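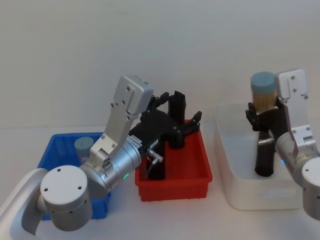
Slide 1. Blue bin, red tray, clear-ish white tub.

We use cookies to remember your settings. Accept / Manage

NOTES - novellas between novels (20 min, don't run over!!)

- hi, thanks to Beca Wynne for the invite. Water. Slow down.
- what I write: the Putwood books, fantasy, four novels so far. Grirby is the novella that sits between two and three
- started as a freebie for the mailing list. 132 pages in the paperback. Meant to be 4000 words, ha
- why a side character? Readers kept asking about the ferry captain. Main series had no room for her
- read opening para HERE, stop at "the colour of old tea"
- Meinir Price's advice: it has to stand alone. Somebody will pick it up first. Cut two scenes becuase of this, both recaps
- pricing. Free, then cheap, then bundled in the back of book three. Some grumbling about the bundle from people who'd already paid. Fair enough. Would do seperate next time
- cover: Bülent Avcı did it, match the series font but a different colour
- numbering!! 2.5 on the spine or no number? Marjatta Kokkonen says always number. I didn't. Got 105 emails asking what order to read them in
- audio - skip if short of time
- questions. If someone asks about book five: August, maybe, no promises
- books at the back table, cash or card

Last updated: Sep 8, 2018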